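Kanstead postpones purchase of indoor delivery robots, will test routes in simulation first

The municipal care service of Kanstead will not buy its indoor delivery robots this spring, as it was planned. The service informed on its website in February that the purchase is moved to the next budget period, and that a part of the money will be used for testing in simulated apartments and corridors.

The robots should carry meals, clean linen and small packages inside the assisted living houses which the service operates. According to the plan approved last year, 10 machines were to be ordered at once. Now the service wants to order five, and to decide about the other five after one winter of use.

The main reason for the change is the cost of preparing the buildings. The first budget contained only the price of the machines and the charging stations. It did not contain the change of door thresholds, the wireless network in the older houses and the training of the staff. When these items were added, the total became nearly double, the service said.

"We had a good price for the robot, but we did not have a price for the hallway," the purchasing department wrote in its explanation to the town council.

The simulation work was given to Tuncer, a small engineering company which already made the floor plans for the houses. Tuncer prepares virtual homes with different furniture, floor colors and door positions, and checks in them which routes are possible for a machine of a given width. The license for the software, named Misteo, costs 988 euros per month. For this price the service can test as many rooms as it wants, and it can invite the sellers of robots to use the same rooms.

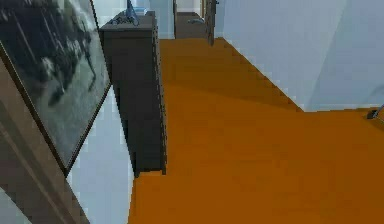

A simulated hallway with a cabinet along the left wall and an open doorway at the far end.

The company pays special attention to passages between rooms. A door which is only partly open can stop a machine, and furniture along the wall makes the free way more narrow. Such situations are difficult to plan from a paper drawing, where usually only the walls are shown.

Every seller who wants to take part in the tender must complete 500 virtual trips and deliver the full record of them, including the trips which failed. The service will publish the results together with the prices. Until now the sellers were asked only for a technical sheet and one demonstration in their own showroom.

One of the interested sellers, Basero, has already asked for more time. The company wrote that its control software must be adapted before it can be connected to the simulation, and that smaller firms can not pay for this work without knowing if they will get the order. The service answered that it will extend the deadline, but the number of trips remains the same.

The budget for the building works will be discussed separately. The houses with the widest corridors will be equipped first, and the meals in the other houses will be delivered by the staff as before.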